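Illier: two-arm basket transfer, control and perception stack

Illier is the control, perception and logging code we run for moving objects between baskets with two arms. It has a planner, a grasp proposer, a scene tracker and a recorder, each a separate process talking over a local message bus. This file covers the code and the episode set shipped with it. Hardware drivers live in the Feneo repository and are not described further.

Status: usable, interfaces still moving. The message schema was last changed in February and recordings from before then need converting (see Tools).
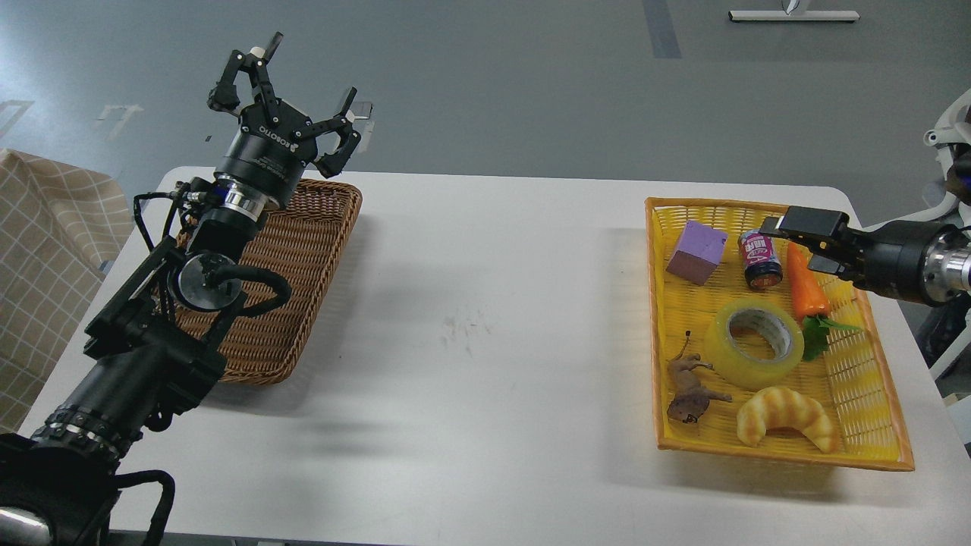

Helge Backlund

Layout of the repository

planner/ joint-space planner, collision checking between arms
grasp/ grasp proposals from the head view
track/ object and basket tracker
record/ episode writer and reader
tools/ conversion, replay, inspection
config/ one file per workcell

Start with config/. Copy the default file, set the table height and the two base transforms, then run the self-check in tools/. It prints the transform error for each arm and refuses to continue if either is above the limit in the file. Do not raise the limit to get past it. A bad base transform shows up later as grasps that are consistently off to one side, and it takes a long time to trace back.

Planner

Both arms are planned in a single joint space. Earlier versions planned one arm at a time and treated the other as a static obstacle, which gave deadlocks over the middle of the table. The combined planner is slower but has a hard budget of 800 ms per query. If it runs out, it returns the best partial path with the flag partial set, and the executor holds position until the next query.

Cables are not modelled as such. Each wrist carries a padded capsule that stands in for the loop of cable beside it. The padding is set per arm in config/ and the default is generous. Reducing it gains reach near the basket walls at the cost of snagging. 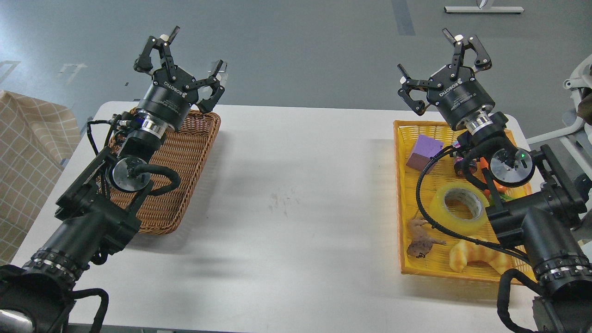 The padding also applies while the arms are idle, so the rest pose has to be chosen with the baskets in place. A rest pose that passes the check over a bare table can fail once the tracker publishes the basket rims as obstacles. The symptom is a planner that rejects every query from the start state with code 6. Move the rest pose up, save it, and run the self-check again.

Scene tracker

The tracker keeps a list of objects with a class label, a pose and a confidence. Objects hidden by an arm keep their last pose for 3 seconds and are then marked stale. Stale objects are not offered to the grasp proposer but still count as obstacles.

Known weak points:
Clear packing tape. The translucent layers take on the colour of whatever is behind them and the mask tends to shrink to the core.
Yellow toys in the yellow basket. The croissant is the usual case. Labels are stable, mask edges are not.
Small items under a gripper. Partial views give a low confidence and the label may flip between queries.

Hicham Morsy wrote the ring-shaped grasp mode, in which one jaw goes through the opening of a hollow object and the other closes from outside. It is off by default. Set grasp.ring to true and give a minimum opening in millimetres. The mode assumes that the axis of the ring is known to within 8 degrees, so it performs poorly when the core is seen at a shallow angle.

Episodes

Each episode is a directory containing joint states, gripper commands, head view frames and the tracker output as it was at run time. Tracker output is not corrected afterwards. If you want cleaned labels, run the offline pass in tools/ and keep the result in a separate directory, as the reader will otherwise mix the two.

Joint states and frames have separate clocks. The recorder writes the measured offset into the episode header and the reader applies it unless raw is set.

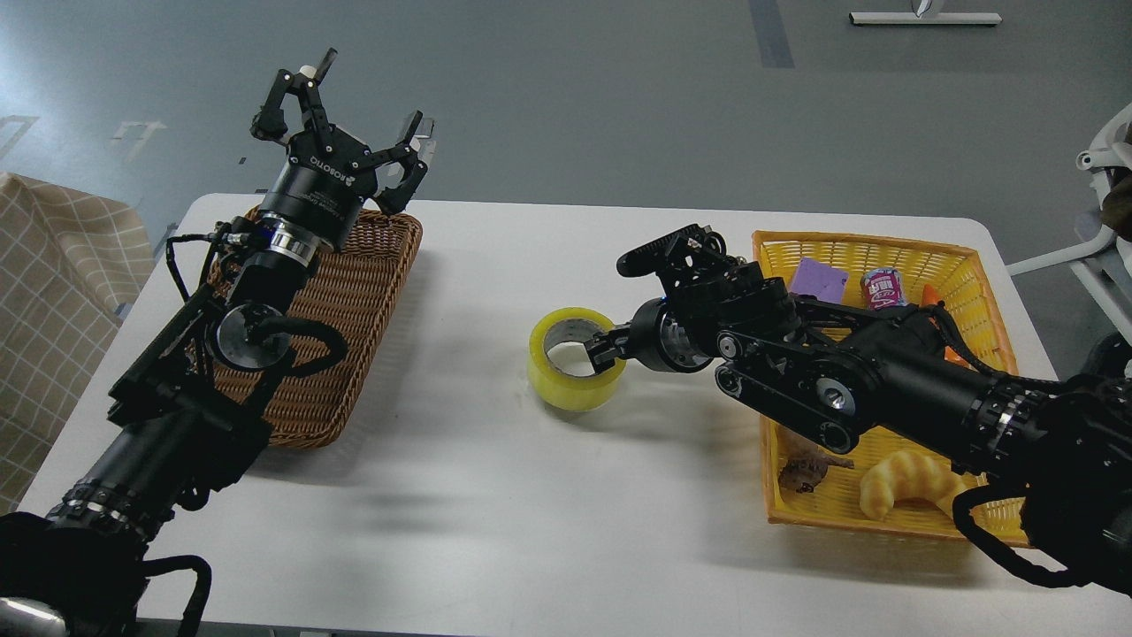

Can I replay an episode without the arms connected?
Use the replay tool with the dry option, which feeds the recorded joint states to the planner and tracker and sends nothing to the drivers.

Tools

convert: old schema to new. Writes a copy and leaves the source alone.
replay: plays an episode back, live or dry.
inspect: prints header, clock offset and dropped frames.

The converter was tested on recordings from the Pindton and Donnelly workcells only. Recordings made with a custom config file may lack the gripper type field, and the converter will stop and ask for it. Pass it with the gripper option to run unattended.

Open issues

Partial paths are logged without the query that produced them. The stale timer restarts when an object changes label, so flickering labels can keep a hidden object alive longer than intended. Fixes for both are on the development branch and have not been merged.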